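1 August 2018 - dye notebook, madder again

Second go at the madder on the Zerna wool and I'm much happier with it! Kept the pot at 60-odd last time and let it creep up while I was on the phone (my own fault), and the whole skein went a sad brown. So today I stood over it with the thermometer and didn't answer anything. 220 g of wool, mordanted overnight, then 3 hours in the bath with a gentle stir whenever I remembered.

Sulastri Mandagi reckons a pinch of chalk would push it redder, our water being so soft. I've put 2 small test skeins aside for that. 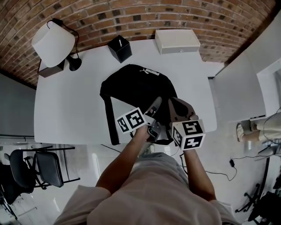
The Plader yarn is another story - it takes up the colour in patches, and I wonder if there's still some spinning oil in it. Scour it properly before trying again, hotter and longer than the label says. The April batch did the same and I never wrote down what I did about it, silly me.

Still to do: rinse the big skein, label everything, ring Pivmont and ask when the weld is coming.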